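Ticket: Wrist offset jumps sideways between moves, gripper lands off center
Opened by: Hauwa Oyewole
Opened: Thursday, March 7, 2024
Area: Irnine arm, bench 2, Pillis shared workshop
Status: Closed

Setup is the Irnine arm with the Oltberg two-finger gripper and the small camera at the wrist, running Kemppainen for motion and alignment. The work is an old Dell server with the cover off. The arm is supposed to find the CPU socket, line up, close on the edges of the processor and wait for me to say go. 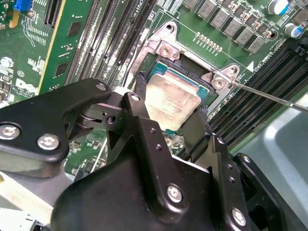

Fingers at the processor.
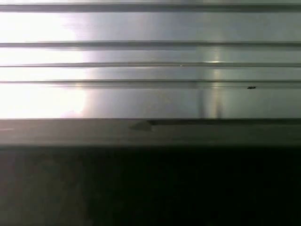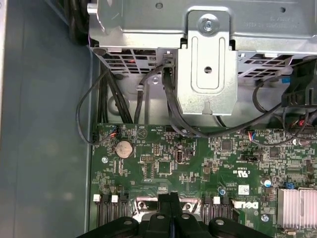

Problem: on some approaches the fingers come down 3 mm to one side. It is always the same side, toward the DIMM slots. The arm doesn't report an error and the alignment step says it passed. If I send it home and run the same approach again it is usually fine. I have stopped letting it close by itself and I have a hand on the stop button for every run.

What I have tried so far:
Restarted the controller and Kemppainen. No change.
Re-ran the hand-eye calibration twice. Both came back within limits.
Checked that the chassis isn't sliding. It is clamped to the bench at both ends and I marked its position with tape. It hasn't moved off the tape.
Slowed the approach to half speed. No change that I can see.

Gripper has 1,148 cycles on the counter, mostly from the earlier work with foam blocks. I never saw this with the foam blocks.

Comment – Theerawat Paisan
Before anything else, check the finger mounts. I built that bracket and I used thread locker on the arm plates but I don't remember doing the main housing. Power off, then try each screw with the hex key. If one turns, take it out, clean it, put a drop of blue on it and refit. Don't go tighter than snug, the holes in the plates are tapped and they aren't deep.

Also please send the alignment log for one good run and one bad run. Set the log level to detail first or you only get pass/fail.

Comment – Hauwa Oyewole
Went over all the screws. One on the housing moved maybe an eighth of a turn. Cleaned, blue thread locker, left overnight. With the power off I pushed the fingers side to side and there is no play I can feel.

Ran 30 approaches this morning with the fingers open, stopping 20 mm above the socket. Four were off to the side, so the screw wasn't it, or wasn't all of it. Logs for runs 6 (good) and 11 (bad) are in the shared folder under bench 2.

One thing I noticed. The bad ones came after I had jogged the arm over to the chassis wall to get it out of my way. I didn't write that down for every run so I am only sure about two of them.

Comment – Theerawat Paisan
That helps. In run 11 the exposure value is at its lowest setting when the approach starts, and then it climbs for the first part of the move. In run 6 it is flat all the way. So the camera is coming off something bright, and the alignment step takes its reference before the exposure has recovered. A dark frame gives it very few points on the board to match. It finds enough to pass, but the row of slots looks the same if you shift it over a bit, and I think it is locking on one slot off.

The foam blocks were all one gray on a gray mat, so exposure never had to move.

Please try this, in this order:
1. Fix the exposure. In the Kemppainen camera settings turn auto off and set it to 43 with the arm parked above the board.
2. Turn off the ring light if you have it on. Bench lamp only, pointed at the wall behind.
3. Run the same set again, but park over the bare metal before every second approach and write down which is which.

Don't change the calibration while you do this. I'd like only one thing moving at a time.

Comment – Hauwa Oyewole
Done, same number of approaches, half of them starting from over the bare metal. Two were off. Both were starts from over the metal, so it is better but it isn't gone.

Exposure stayed at the set value all through, I checked. But there is a second line in the log I don't understand, "gain" – it starts low on the two bad ones and goes up. Is that separate?

Comment – Theerawat Paisan
Yes, separate, and I forgot about it. On that camera turning auto exposure off leaves auto gain running. There is a second box for it on the advanced page, under the white balance. Untick it and save the profile under a new name, otherwise the next restart loads the default one and you're back where you started.

While you're in there, raise the minimum match count for the alignment step. I had it at the default, and that is too low for a board with repeating slots on it. Double it. It should then fail and stop, and we want it to stop.

Comment – Hauwa Oyewole
Gain is off, profile saved as bench2_fixed, match count doubled. Power cycled everything to be sure it loads the right profile, and it does.

Full set again, every start from over the bare metal this time. No sideways shift on any of them. One stopped with "not enough matches", and on that one I was leaning over the bench and my shadow was on the board. Moved, ran it again, passed.

Then I let it go all the way down and close on a scrap processor at the lowest force, five times, with my hand on the stop. Centered each time by feeler gauge, or as close as I can measure.

Comment – Theerawat Paisan
Good. I'll copy the profile to the bench 1 arm. Two things left to do before I call it finished: add a half-second pause between arriving over the board and taking the reference, and put the gain setting in the setup notes on the shelf. I'll do the pause, can you do the notes?

Comment – Hauwa Oyewole
Notes updated, page 4. Closing. I'll check the housing screw again in April when I grease the wrist and open a new ticket if it has moved.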